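Speaker notes: "Stopped at the Rack: a handoff fault that simulation reproduced and the test plan missed"
Natália Garcia, Otano

Opening. State the scope first. One fault, one cell, no injuries. The Fallis cell moves trays between a vertical rack and a row of raised platforms. In November it drove a tray into a shelf edge and held it there under load until the operator pressed the stop. Credit Trinidad Barroso for the incident log and Leandro Sotomayor for the simulation work.

Timeline. The controller commanded a retract. The joint encoders reported motion and the gripper reported closed. The tray had caught on the lip of the shelf. Current on the shoulder joint climbed for 900 milliseconds before the operator reacted. The collision monitor stayed silent the whole time.

Why the monitor stayed silent. It compares measured current against a model. During a rack approach the threshold is widened by a factor of 3 to allow for contact with the shelf guides. The widening should end when the gripper closes. It ended on a timer. Pause here, someone will ask who chose the timer. It came over with the Toledo configuration, where the rack was shorter and the retract faster.

Reproduction. Leandro rebuilt the cell in simulation, with the rack, the arm and the platforms on one table. Leave the slides up while explaining the run setup.
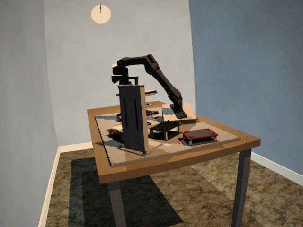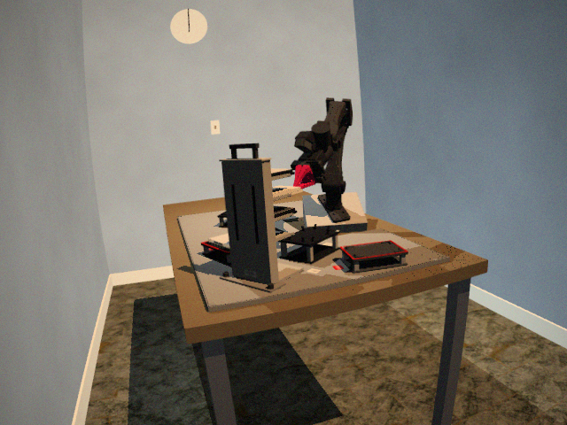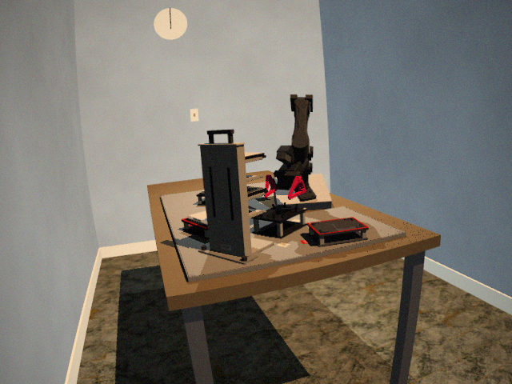

Run setup. We ran 200 retracts with the shelf height offset by up to 5 millimeters. Nominal height gave no contact. Above a small offset the tray lip caught, and the current trace had the same shape as the one in Trinidad's log. With the timer removed and the threshold tied to the gripper state, the monitor tripped in every run that had contact.

Limits of the result. The simulated shelf is rigid. The real one flexes, so peak force in simulation is too high and the absolute numbers should not be quoted. Trip or no trip is the only output we rely on. Friction at the lip was a guess by Abbas Dehghan and has not been measured.

What the test plan missed. Acceptance covered placing on the platforms, picking from the platforms and placing in the rack. Picking from the rack was marked "covered by symmetry." It is a different motion with a different load direction. Read that line from the plan aloud.

Changes made. Threshold follows gripper state. Retract is limited in speed until the tray clears the shelf. Shelf height is checked at startup with a touch probe. The Clumholm cell has the first two changes. The probe is on order.

Open item. The stop was pressed by a person. Carmela Villalobos wants a second current limit that no motion phase can widen. I agree, but we have no value for it yet. Ask the room what they use, then take questions.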